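This site uses cookies. By continuing to browse the archive you accept our use of cookies.

[Skollia-list] Re: table stains, what are people using?

18/01/2026

Sorry for the slow reply, only got to the list tonight. Original below, my bits after.

> Hi all, we took on two of the pale tables from the Gotis clearance
> and put them end to end for the shared lunch. Tops mark if you so
> much as look at them. Curry sauce, tea, that orange oil off the
> noodles. Tried dish soap and a scrubby pad and now there's a dull
> patch the size of my hand. Is there a trick or do we just buy
> a tablecloth? Also crumbs in the join, ugh.

Put the scrubby pad away! The dull patch is from that, I'd bet. We did the same at Plutness with the first table and it never came back.

What works for us, on cream tops anyway:

Blot first. Dry paper towel, press, lift. Don't wipe yet or you drag the little drips out into a big smear. Then one of those flat sponge cloths, the light blue ones, wrung out hard. Fold it so you've got clean sides to turn to. Work from the outside of the stain in.

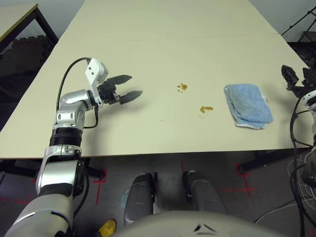

Turn the cloth after every pass, otherwise you're just moving sauce around. Small brownish spots usually go in one or two goes if you get to them the same day. Left over night is another story. For those I mix baking soda and water to a thin paste, leave it 10 minutes, then wipe off with the cloth, not a pad. No bleach, it turned ours yellower.

Get the far-flung droplets too. Easy to miss on off-white until the light hits them and then thats all anyone sees.

For the join: pull the tables apart once a week and do both edges. An old toothbrush is fine. We ran tape over the gap for a while, looked awful and the tape collected more gunk than the gap did. Wouldn't bother.

Cloths: the Londoño store had them in packs of 20 last April, dont know if they still do. Ours go through the wash on warm, no softener. They go stiff when dry, normal, just wet them again.

Tablecloth is ok but then you're washing a tablecloth. Your call.

Can somebody else say what to do about the dull patch, I never found out. Car polish was suggested here once and I was too chicken to try it where people eat

Got to run, soup's on.

Last updated: see message date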